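How I Set a Small Table with a Lazy Susan on It

I eat at a narrow table pushed up against a wall, and for years I set it the way you'd set a big one: everything in the middle, then plates squeezed in wherever they'd go. Somebody always ended up with an elbow in the salt. What follows is the order I do it in now. It takes me 3 minutes per person if I've already put the clean dishes away, and a lot longer if I haven't (I usually haven't).

What you need

A dark tablecloth, or any plain one
One placemat per person
A plate, a bowl, a knife and a fork for each
A coaster for each
A turntable for the salt, the sauces and the rest of the clutter

1. Cloth first, and don't iron it

I used to iron. I have a black cloth now and I just shake it out and smooth it down with my forearms, working from the center out. You'll still get a few creases and I've made my peace with them. If a fold really won't lie down, a damp hand run along it before dinner does most of the job. Let the cloth hang a little at the front but not so much that it lands in people's laps -- mine caught on a belt buckle once and we nearly lost the soup.

2. Put the lazy Susan down before anything else

This was my big mistake for ages. I'd lay the places, feel very pleased, and then have to shove it all over to fit the turntable. Now it goes down first, off to the right, and the places get what's left. A two-tier one is great on a small table because the stuff goes up instead of out! Get one with nonslip mats in the trays if you can. My first was a Bellamy with bare plastic trays, and every time my brother wanted the mustard he'd give it a spin like a game show wheel and send the pepper into the butter.

Tall bottles on the bottom tier if they fit under, short jars on top. Give it one full turn by hand and check that it clears the wall and the nearest glass.

3. Placemat, then plate

Line the mat up with the edge of the table, or a thumb's width back from it if your guests lean. A pale woven mat on a dark cloth is my favorite combination, and it hides crumbs on the one and shows you where they are on the other. Set the plate in the middle of the mat. I like metal plates for this table. They're shallow, they stack down to nothing, and they don't chip when I'm in a hurry.

4. Silverware

Okay, so I lay mine sideways. The fork goes across one end of the mat and the knife across the other, parallel, with the plate between them. My mother thinks it's awful. But with long wooden handles it looks tidy, and you can tell straight away if one of them is crooked. If you're having company who'd mind, do fork left and knife right and carry on.

5. The bowl and the coaster

The bowl comes by the corner of the mat, past the fork. Hold it by the rim and lower it in gently, so you don't knock the fork on the way.
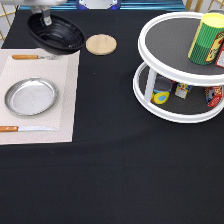
Kuvora Supper Club -- Table & Kitchen Team

Mine for this are black plastic with ridges inside, and they do soup, salad, olive pits, whatever. The coaster goes on the cloth, over to the right of the mat and not on it. A light wood one shows up nicely on black, so people find it when they're talking and reaching for a glass at the same time. Leave a bit of a gap between it and the mat for fingers.

6. Sit down

I mean it, sit in every chair. Reach for the glass, reach for the turntable, pretend to cut something. Balakrishnan Lobo taught me this when he was running our March suppers, and I thought it was silly until I sat down and couldn't get at my own fork without hitting the lamp. If your arm crosses someone else's plate, slide the whole mat over, with everything on it, a couple of inches.

Washing up afterward

Wooden handles don't like a long soak, so I wash those by hand and stand them up to dry. Wipe the woven mats with a barely wet cloth and dry them flat, never rolled (I rolled mine the first winter and they curled at the corners all the way to summer). The nonslip mats in a lazy Susan usually lift out. Rinse them under the tap -- sticky honey rings come off with warm water and a little patience.

If you're setting for more than four on a table like mine, skip the coasters and put the bowls on the plates. That buys you enough room for bread.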